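Electric Cooking Pots in Shared Kitchens: Frequently Asked Questions
Brindska Residence Services
Last revised September 2018

These questions and answers apply to residents of Ikura House and Pelupessy House. They cover the electric cooking pots supplied in the shared kitchens and those that residents bring with them. Rules for ovens and microwaves are set out separately in the Kitchen Handbook.

General

Which electric cooking pots are permitted?
Residents may use the pots supplied by Residence Services, as well as personal pots that have been inspected and labeled by the Housing Office. A personal pot must have a working control, an undamaged cord, and a lid that fits. Open-coil hot plates are not permitted in any part of either building.

May I keep a pot in my bedroom?
A pot may be stored in a bedroom but may not be used there. All cooking takes place in the shared kitchens. This rule also applies to boiling water and to reheating food.

How do I have a personal pot inspected?
Bring the pot, its lid, and its cord to the Housing Office, Room 688, during posted hours. Inspection is free of charge and takes 15 minutes. Labels issued before April must be renewed at the start of the fall term.

The controls on my pot are not in English. Will it pass inspection?
Yes. The language of the panel has no bearing on the result. Many pots have a single rotary knob in the middle of the panel with the functions printed on either side of it, and guests or roommates may be unable to read the labels. If you intend to share the pot, please place a short translated list of the functions on the kitchen notice board. Do not put tape or stickers over the panel itself. 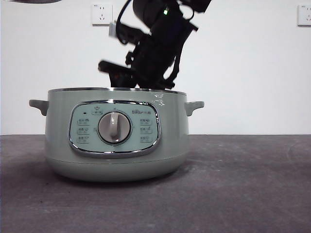 Electric cooking pot with side handles, a central knob, and function labels in Chinese.

Are translated lists available from the Housing Office?
The office keeps a binder of lists contributed by residents in past years. These may be copied but are not checked for accuracy. Where a list and the manufacturer's instructions differ, follow the instructions.

Using a Pot

Where should the pot be placed?
Place the pot on a level, dry surface, away from the sink and clear of the edge. Leave a gap of 10 inches between the pot and any wall cabinet above or beside it. Cords must not cross a sink or a walkway. Extension cords may not be used.

How full may a pot be?
Follow the fill line marked inside the pot. If there is no line, do not fill the pot more than two-thirds full. Rice, beans, and noodles should be started at half full or less.

May I leave a pot unattended?
No. The person who turns the pot on must remain in the kitchen until it is turned off. Timers and keep-warm settings do not change this requirement. A pot found running in an empty kitchen will be turned off and unplugged by staff.

Lids

Must the lid be on during cooking?
Use the lid for boiling, steaming, and any dish likely to splash. It may be removed for stirring or for adding ingredients. Turn the heat down first if the contents are close to boiling over.

How should a hot lid be lifted?
Hold the lid by its center knob, using a dry potholder, and tilt it so that the far side rises first and steam leaves away from the face and hands. Knobs with metal parts can become very hot, including those with a decorative cap. Keep fingers away from the steam vents near the rim.

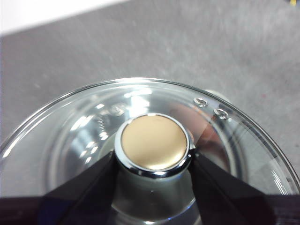 Lay a glass lid on a dry towel or a cork mat when it is not on the pot. A hot glass lid should never be put on a wet counter or rinsed under cold water, as the sudden change in temperature may cause it to break.

How are the steam vents cleaned?
Once the lid is cool, wash it in warm water with dish soap and pass a soft brush through each vent. Starch from rice and pasta water collects there and should be cleared after every use. Vents may not be plugged or covered during cooking.

What should I do if a lid is chipped or cracked?
Stop using it at once. Wrap the lid in newspaper, mark it as broken glass, and take it to the front desk. Replacement lids for supplied pots are kept in stock. Owners of personal pots must obtain a replacement of the correct size before using the pot again.

Cleaning and Storage

May the pot be placed in the sink?
The heating base of an electric pot must not be put in water. Unplug the pot, allow it to cool, and wipe the inside and the rim with a damp cloth. A removable inner pot may be washed by hand.

Where are supplied pots stored?
Return the pot and lid to the shelf marked Jirnano in the kitchen storage closet. Lids are stored knob side up. Cords should be coiled loosely and placed beside the pot.

Whom should I contact about a fault?
Unplug the pot and call the maintenance line at extension 809. Give the building name and the kitchen floor. Residents should not attempt repairs to supplied pots.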